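4. Sorting with the Two-Compartment Bin

The Camby bin is divided across its width by a fixed panel. Parts waiting to be sorted go in the larger front compartment. The rear compartment stays empty until sorting begins.

Before you start

1. Set the bin on a flat table with the larger compartment toward you. The table must be able to hold 410 pounds.
2. Check that the divider is fully seated. It should not move when pushed by hand.
3. Wipe the floor of both compartments with a dry cloth. Do not use solvent on coated surfaces.

Loading the blocks

4. Place the red and green blocks in the front compartment by hand. Do not pour them in from the carton.
5. Leave them lying as they fall. Blocks may cross or rest on one another, but none should stand higher than the divider.
6. Look for nuts, washers and other small parts on the floor, and take them out before sorting.

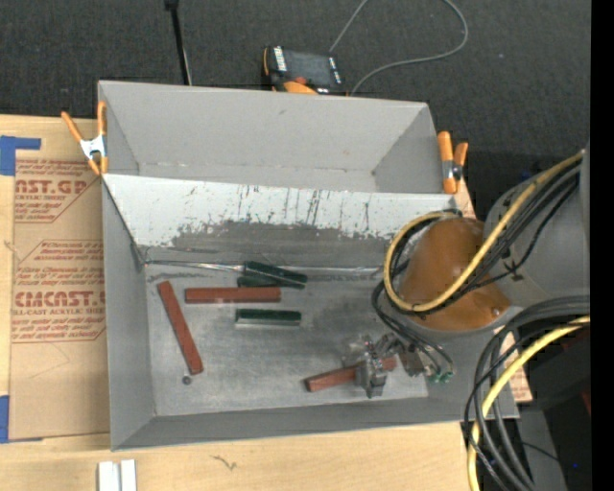 7. Move one color at a time to the rear compartment. Finish the red blocks before you begin the green ones.
8. When blocks overlap, lift the top one first. Dragging a lower block out will mark the floor.

Note: Scratches on the sloping face of the divider are normal wear and do not affect use. The coating wears fastest along its lower edge. Order a new panel from Stindden if it comes loose in flakes.

Caution: The upper edges of the bin can be sharp where the coating has worn through. Wear gloves when lifting or tipping it.

Care

Inspect the divider every 500 loads. Most panels last some 3,000 loads before they need to be replaced. Keep 2 spare panels on hand and store them flat, coated side up.

Section revised December 18, 2019, by Heloísa Godoy. Replaces the January sheet.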